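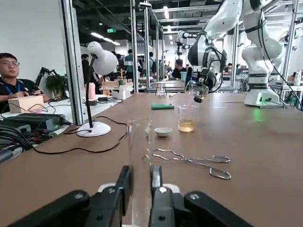 Marta Kubiak
Laboratory instructor, Huscombe Training Center

Speaker notes: "A tidy bench for small work"
Talk time 25 minutes, then questions. Morning session for new teaching assistants.

Opening (3 minutes)

Good morning, and thank you for coming so early. I will speak slowly, and if I use a wrong word, please stop me. I learned the names of these things first in another language, and some of them I still translate in my head.

My subject today is the bench. I mean the table where the student stands or sits, and what lies on it before the work begins. In the autumn we will have 224 students in the first course, and each of them will get a table from you in the first hour. How you give them this table, they will copy for the whole year.

[Leave the first slide on. Wait until people at the back have found a chair.]

The tall glass

Look at the slide for a moment. The tall clear cylinder stands close to us, and the low things are farther away. For a teacher who explains from the front this may be good, because everybody sees the cylinder. For a student who must work at the bench I prefer the other order. A tall glass in front of the hands is the first thing that a sleeve will touch.

My rule is: tall at the back, flat at the front. When I set a bench for a beginner, I put the cylinder behind the beaker and a little to the side.

Also please tell them how to carry it. One hand around the body, one hand under the foot if the cylinder has a foot. Students like to take it by the rim with two fingers. I did this too when I was a student, and I paid for one.

[Take the cylinder from the box and show both ways of holding. Put it back in the box, not on the speaker's desk.]

The tongs

On the slide the crucible tongs are lying flat, with the handles to the right and the curved jaws toward the glass. For a right-handed person the handles are well placed. I would turn the jaws a bit away from the cylinder, or leave more space between them. When you pick up tongs in a hurry, they open, and the jaws go to the side.

About left-handed students: ask at the beginning, one time, for the whole group. Do not wait until you see a person reaching across the bench. Then simply turn the tongs around.

At Huscombe we lay the tongs with the tips of the jaws up. A tip which touched the table brings dust into the dish later. If your school did it another way, please do it our way here, so the students do not hear two rules in one week.

The evaporating dish and the beaker

The white dish is shallow, and beginners always fill it too much. I tell them one third, and I draw the line on the board.

The beaker on the slide is about half full of a pale yellow liquid. I will ask you: what is it? You cannot know, and I cannot know it from the slide either. So here I would like to stay one minute on labels.

Every beaker with something inside gets a label before it goes on the bench. Name of the liquid, your initials, and the hour. It is allowed to be ugly. We have the Wurnel labels in the drawer under the window, the roll has 600 pieces, so please do not save them. Write with pencil. Ink from the ordinary pens runs when the glass gets wet.

[Pass the roll around. Ask each person to write one label.]

The cloth

A folded cloth is a good habit. The green one lies behind the dish, and I would bring it forward, to the side of the hand which is free. When something spills, the student should not reach over the dish to get the cloth.

Folded is important. A folded cloth has clean sides left when the first side is used. And it goes to the washing box at the end of the class, it does not go in the pocket of the coat. I find many cloths in pockets in June.

A small question which I get every year: can we put a hot dish on the cloth? No. For the hot dish we use the ceramic tile, and you will find it in the cupboard with the tripods.

The tripod

The small metal tripod stands near the far end of the table. When nothing is being heated this is a fine place. When you want to heat, bring it to the middle of the bench before you bring the dish. I see students who set the dish on the tripod at the far end and then push everything together over the table. Please stop them, kindly, but stop them.

Check the feet. Press the top with one finger at three places. If it moves, it goes on the repair shelf and you take another one.

The lamp and its cable

I like this lamp, with the white shade and the small holes. But the shade is turned to the upper left, and the work is on the table. Before the class, turn each lamp down to the place where the dish will be. Come then to the student's side of the table and look if the light comes into your eyes.

The black cable goes over the table to the left edge. In our rooms I want the cable behind the lamp and down at the back. The Dokton clips are made for this, one clip at the table edge is enough. A loose cable and a full beaker should not share a table.

[If time is short, skip the clips and go to the exercise.]

Exercise in pairs

Each pair gets one box. Inside are a cylinder, tongs, a dish, a beaker with water, a cloth and a tripod. The lamps are on the tables already. Set the bench for a right-handed beginner who will first measure water and then heat a little of it in the dish. Then change places with the pair beside you, and try to find one thing you would move.

Please do not correct the other pair with words at first. Sit down at their bench, make the movements with your hands, and you will feel where it is wrong.

Questions I should be ready for

Gloves: only when the instruction sheet says so.
Bags: on the hooks, never under the table.
Who washes the glass: the student who used it, before the break.
Broken glass: the metal bin by the door. The students call you, they do not pick it up.

[Collect the boxes. Count the tongs before people leave, last year two pairs went home with somebody.]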